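**報道関係者各位**

株式会社トリスティエ(Tristier)

# しまったままのジュエリーを、もう一度身につけるために。お直しと仕立て直しの相談会「ひきだしの日」を9月よりクーナーデール本店で開催

いつもトリスティエをあたたかく見守ってくださり、ありがとうございます。クーナーデール(Cunardale)の坂の途中で、ジュエリーの製作とお直しを続けております株式会社トリスティエは、このたび、ご家庭のひきだしに眠っている指輪やネックレス、ブローチなどについて、職人とゆっくりお話しいただける相談会「ひきだしの日」を9月より始めることになりました。毎週月曜日、通常の営業をお休みして、本店の一階と二階をまるごと相談のための場所にいたします。

お直しの受付そのものは創業のころから行ってまいりましたので、「いまさら何が新しいのですか」と思われる方もいらっしゃるかもしれません。少し長くなりますが、この会を開くまでのことから、どうぞおつきあいください。

## 「こんなものを持ってきてもいいのかしら」

店頭でお客さまをお迎えしておりますと、お買いものがすっかり済んで、包みをお渡しして、コートの袖に腕を通されたころになってから、「実はね」とバッグの奥から小さなハンカチの包みを出される方がいらっしゃいます。開いてみると、留め金の曲がったブローチだったり、途中で切れた鎖だったり、石の外れた指輪だったりします。そして皆さま、どういうわけか必ずといってよいほど、「こんなものを持ってきてもいいのかしら」とおっしゃるのです。

もちろん、よいのです。むしろ私どもは、そういうお品を拝見するのが大好きです。古い品には、その時代の職人の手の癖が残っています。裏側のやすりのかけ方ひとつにも、ああ、この人はせっかちだったのだなとか、誰も見ないところまで丁寧に磨いていたのだなとか、つい想像がふくらみます。

ただ、普段の営業日にはほかのお客さまもいらっしゃいますし、職人は奥の工房で手を動かしておりますので、なかなか落ち着いてお話をうかがうことができませんでした。お預かり票に「鎖切れ」と一言だけ書いてお帰りいただいたあとで、もう少し聞いておけばよかったと悔やんだことも、一度や二度ではありません。長さは昔のままがよいのか、いまの洋服に合わせて変えたいのか、傷は消したいのか、残しておきたいのか。同じ「鎖切れ」でも、望まれていることはずいぶん違います。

そこで、いっそ曜日を決めて、その日は相談だけのために店を開けようということになりました。言い出したのは、工房長のボジヴォイ・マリー(Bořivoj Malý)です。会議の席では最初、定休日を増やしたいという話だと思われていたそうです。

## 昨年度にお預かりしたお品は1025点

昨年度、トリスティエがお直しでお預かりしたお品は1025点でした。鎖の修理と指輪のサイズ直しがその大半ですが、ここ数年で目立って増えているのが、「祖母の指輪をペンダントにしたい」「母のイヤリングを姉妹で分けたい」といった、形そのものを変える仕立て直しのご相談です。

仕立て直しは、修理よりもずっと時間がかかります。手を動かす時間もそうですが、何よりお話の時間です。お客さまの頭のなかにある形と、私どもが紙に描く形は、最初はたいてい食い違います。それを少しずつ近づけていくあいだに、「やっぱりこの爪の形は残したい」とか、「いっそ何もしないで磨くだけにしたい」とか、お気持ちが変わることもよくあります。変わってくださって構いません。急いで決めて、あとでひきだしに戻ってしまうのがいちばん寂しいことですから。

## 相談会の進み方

ご予約はお一組さま30分です。ご家族やお友だちと一緒にお越しいただいても、もちろんおひとりでも結構です。お茶をご用意してお待ちしております(猫舌の方は遠慮なくお申しつけください。冷たいものもございます)。

はじめに、お品を柔らかい布の上に出していただき、職人がルーペで状態を拝見します。石のゆるみ、地金の薄くなっているところ、以前の修理の跡などを、お客さまにも一緒にのぞいていただきながらご説明いたします。ルーペの扱いに慣れていない方も、コツさえつかめばすぐに見えるようになりますので、どうぞ楽しんでください。普段つけている指輪の裏側を初めてご覧になって、しばらく黙ってしまわれる方もいらっしゃいます。

そのあとで、どのように直したいか、あるいは直さずにおきたいかをお話しいただきます。簡単な図をその場でお描きしますので、お持ち帰りになって、ゆっくりご検討ください。相談とお見積りは無料です。その日にお品をお預けいただく必要もありません。

他店でお求めになったお品も承ります。素材がわからないもの、片方しか残っていないイヤリング、箱だけになってしまったものも歓迎です。箱は内張りの貼り替えや蝶番の調整をお引き受けできる場合がございますので、捨てずにお持ちください。

なお、真珠や珊瑚、琥珀のように熱や薬品に弱い素材のお品は、できる修理が限られます。お断りしなければならないこともありますが、その場合も、これ以上傷めないためのしまい方をお伝えいたします。

## 二階では、おうちでのお手入れ教室を

相談会の日には、二階の小部屋でお手入れ教室も開きます。講師は、入社以来ずっと仕上げを担当しているマルツェラ・ドレジャル(Marcela Doležal)です。布の選び方、ぬるま湯で洗ってよいものとよくないもの、鎖が絡んだときのほどき方など、明日から使えることばかりをお話しします。

ドレジャルは、絡んだ鎖をほどくのが三度の食事より好きだと公言しており、教室には「絡んだままの鎖をぜひそのままお持ちください」と申しております。ご自分でほどいてから来なくては、とお気を遣われる方が多いのですが、どうか絡んだままで。力まかせに引くのがいちばんいけません。平らな場所に広げて、細い針を二本使い、結び目を少しずつゆるめていきます。

銀製品の黒ずみについてのご質問も多くいただきます。黒ずみは、すべて取ってしまえばよいというものでもなく、彫りの谷に残った影が模様を引き立てていることもあります。どこまで磨くかは好みの問題でもありますので、教室では片側だけ磨いた見本をご覧いただき、お好きな加減を探していただく予定です。

## 鎖はヴォンドラーチェク工房とともに

今回の取り組みにあわせて、鎖の修理では、手編みの鎖で知られるヴォンドラーチェク(Vondráček)工房にご協力いただくことになりました。古い鎖は、いま出回っている既製の鎖とは輪の太さも編み方も異なることが多く、切れた箇所に似たものを継ぐと、どうしてもそこだけ顔つきが変わってしまいます。同工房では元の輪に合わせて線を引くところから作ってくださるため、継いだ場所がほとんどわからない仕上がりになります。

同工房のコッラード・サラ(Corrado Sala)さんからは、次のようなお言葉をいただきました。

「古い鎖を預かると、まず机の上で伸ばして、端から端まで指でたどります。目で見るより指のほうがよくわかるのです。途中で編み方が変わっている鎖もあって、昔も誰かが直したのだなと思うと、自分の番が回ってきたような気持ちになります。どうぞ、切れたところの輪がひとつでも残っていたら、捨てずに持ってきてください。それがいちばんの手がかりになります」

サラさんには、ご都合のつく月曜日に本店へもお越しいただき、鎖の相談を直接受けていただきます。お越しになる日は、店頭の黒板でお知らせいたします。

## 創業73年、工房長より

トリスティエは今年で創業73年を迎えました。初代が坂の下の貸間で時計の鎖を直していたころから数えての年数です。当時の受付帳がいまも残っておりまして、お名前とお品のほかに、「急がず」「娘さんに渡す由」「雨の日を避けて取りに来る」などと、修理には直接関わりのないことまで細かく書きとめてあります。今回、相談会のためにあらためて受付の用紙を作るにあたり、この帳面を手本にして、余白をうんと広く取りました。

工房長のマリーは、次のように話しています。

「若いころは、新品のように直すのがよい仕事だと思っていました。ところがあるとき、きれいに磨き上げた指輪をお渡ししたら、お客さまがとても困った顔をなさったのです。その傷は、ご主人が庭仕事でつけたものでした。お金は結構ですからと申し上げたのですが、しっかり払ってお帰りになりました。あのときのことはいまでもよく思い出します。ですから、まずはお話を聞かせてください。手を動かすのは、そのあとでいいのです」

## クナルヴィルへの出張相談も

クーナーデールまでは遠い、坂がつらい、というお声もかねてからいただいておりました。そこで、隣町クナルヴィル(Kunalville)での出張相談も準備しております。会場は駅前通りの元文具店をお借りする予定で、段差のない入口と、ゆったり座れる椅子を用意いたします。担当は、同町の出身で販売部のチェ・イーチュン(Yi-chun Choi)です。

チェは「子どものころに鉛筆を買っていたお店で、今度はジュエリーのお話ができるなんて、いまからそわそわしています。棚や引き出しがそのまま残っているので、できるだけ手を加えずに使わせていただこうと思います」と話しております。日程が決まりましたら、あらためてご案内いたします。

## お仕上がりとお渡しについて

お預かりしたお品は、状態にもよりますが、簡単な修理であれば次の月の終わりまでに、仕立て直しの場合は図の確認を重ねながら、季節をひとつまたぐくらいのお時間をいただいております。贈りものなどでお日にちが決まっている場合は、最初の相談のときにお聞かせください。間に合わないとわかっているものを、間に合うとは申しませんので、どうぞご安心ください。

お渡しの際には、どこをどう直したかを記した小さな控えを添えます。将来、また別の職人が直すときに役立つようにとの思いからです。交換した部品や外した石も、小袋に入れてすべてお返しいたします。

## 開催概要

**名称** ひきだしの日

**開始** 9月より毎週月曜日

**会場** トリスティエ クーナーデール本店(相談会は一階、お手入れ教室は二階)

**相談時間** お一組さま30分、事前予約制

**初回受付枠** 9月から年末までの分として300組

**料金** ご相談、お見積りは無料。お手入れ教室もご予約の方は無料でご参加いただけます

**お申し込み** 本店店頭またはお電話にて。お品の写真や書類は必要ありません

ご予約の枠が埋まりました場合は、キャンセル待ちとしてお名前をお預かりし、空きが出しだいご連絡いたします。当日、お気持ちが変わってお品をお持ちにならなかったとしても、どうぞお茶だけ飲みにいらしてください。

## 取材について

報道関係の皆さまには、相談会の様子や工房での作業をご取材いただけます。お客さまのお品やお話に関わる部分は、ご本人の了承をいただいたうえでのご案内となりますので、あらかじめご了承ください。工房は手狭で、火を使う時間帯もございます。お越しの際は、広報担当のプーン・チーキョン(Chi-keung Poon)まで事前にお声がけください。

プーンも自宅のひきだしから父親のカフスボタンを片方だけ見つけてきたところで、もう片方を新しく作るか、ひとつのままタイピンに仕立てるかで、マリーと相談を続けております。こちらの行方も、お越しの折に尋ねてやっていただければ幸いです。
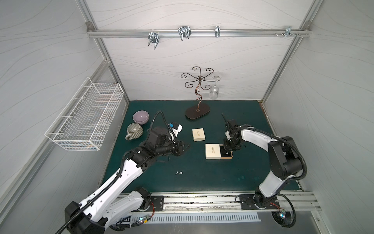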